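Home | Family Life | Getting Organized | Money | Recipes | Subscribe

Filed under: Getting Organized, Busy Parents

The Sunday-Night Panic Is Over (Mostly!): How I Finally Got Our Family Calendar Under Control

By Hélène Beaulieu
21 Jul 2022

I missed my own daughter's recorder concert in March. I knew it was happening, I'd even washed the white shirt, but I had it in my head for the evening and it was at ten in the morning. She was very sweet about it, which made it worse. I sat in the car outside the school and scrolled through my phone and found the date in an email, on a photo of a flyer, and in a text from another mom. Three places, and none of them was the place I look.

So this is the story of how our family of five got onto one calendar. I'm not a naturally tidy person (ask my sister), and if you're hoping for color-coded perfection you'll have to try another page!

First I did a big roundup. I went through the school emails, the fridge door, the bottom of every backpack and my husband's glove compartment, and I wrote every date on a scrap of paper. I ended up with 83 scraps. Eighty-three! Some were for things that had already happened, and one was for a dentist we left when we moved to Eltemside. I laid them all out on the living room rug, and it took me the whole of one nap time just to get them into months.
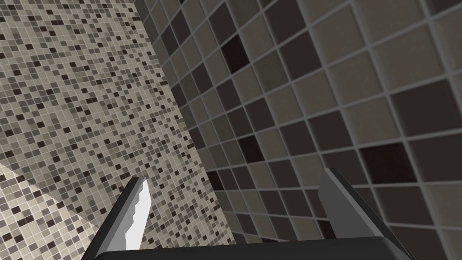
The calmer corners of family life.

Once the old ones were in the recycling I was left with a pile I could hold in one hand, and I can't tell you how much lighter I felt. I'd been carrying all of that around in my head, plus the stuff that was already over.

Then came the question of paper or phone. I've bought so many planners over the years, and I love every one of them until the second week. My husband only believes in his phone. We went with a big paper wall calendar by the back door, plus an app called Jumetitz that we share, and the rule is that the wall is the boss. If the two don't match, we go with the wall. The kids can read it, my mother-in-law can read it, and it never runs out of battery.

I did try to make the app do everything at first. It has reminders for your reminders, and by the end of the first week I had 24 alerts in a single day and had started swiping them away without reading a word. Now I let it buzz me for two kinds of things only: anything where I have to drive somewhere, and anything where a child has to bring something. The rest can live quietly on the wall.
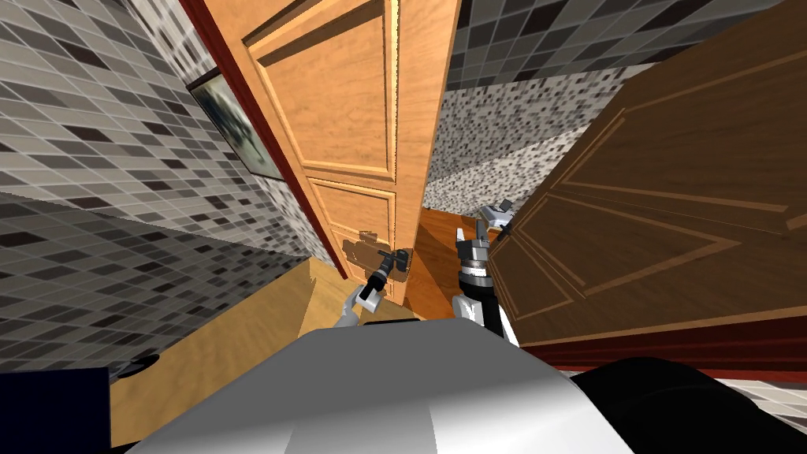
The ten-minute meeting

This is the part that changed things for us. Once a week, after supper and before anybody is allowed dessert (I'm not above bribery), we stand at the wall and read out the next seven days. Each kid reads their own. If somebody needs poster board or cleats or a dozen cupcakes, that's when I want to hear it, and I write it in the square the day BEFORE it's due. That last bit was my son's idea and he would like full credit.

It ran long in the beginning. We argued about carpools, we got sidetracked on summer camp, and one time the pie burned. Now we set the oven timer and when it goes, we stop, and whatever's left gets a question mark on the wall.

We also gave each person a pen color and I gave up on it almost right away, because the pens walked off. Initials work fine. So does a plain old pencil on a string. 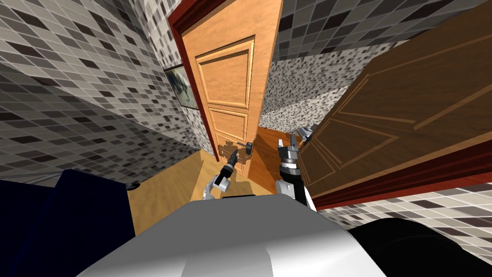 Marar thinks I go too easy on the grown-ups, and told me over coffee that in her house any adult who forgets to write something down does the next school pickup. I brought this up at our meeting and it passed by a landslide, with my husband the only vote against. He has done a lot of pickups.

The other thing I'd pass along is to leave some squares empty on purpose. I put a big X through one weekend a month and we don't accept anything for it, not even fun things. The first time I had to say no to a birthday party I felt terrible for a whole afternoon. Then we stayed in our pajamas until lunch and played cards, and my youngest asked if we could have another X day soon.

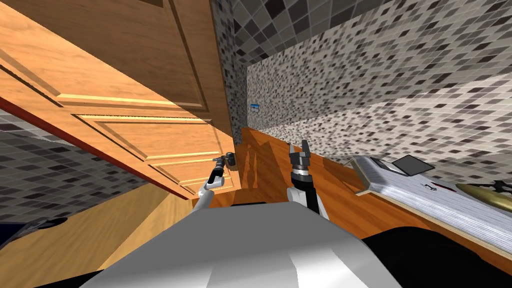 What do you do when a week falls apart anyway? I leave the mess on the wall, cross out whatever we missed, and start fresh at the next meeting.

We had one of those weeks just before school let out, with a stomach bug and a flat tire, and I didn't so much as look at the wall for days. It was all still there when I came back to it. I picked up the pencil, moved the eye appointment, and asked who wanted ice cream.

Reader comments (3)

Sarham: The day-before trick is genius. I've been writing "bake sale" on the day of the bake sale for years and then crying in the supermarket.

Tired in Eltemside: Does the wall calendar really survive with a toddler? Ours got peeled off and colored in. Twice.

Marar: Hang it higher! And for the record, the pickup rule applies to me too. I did all of last week's.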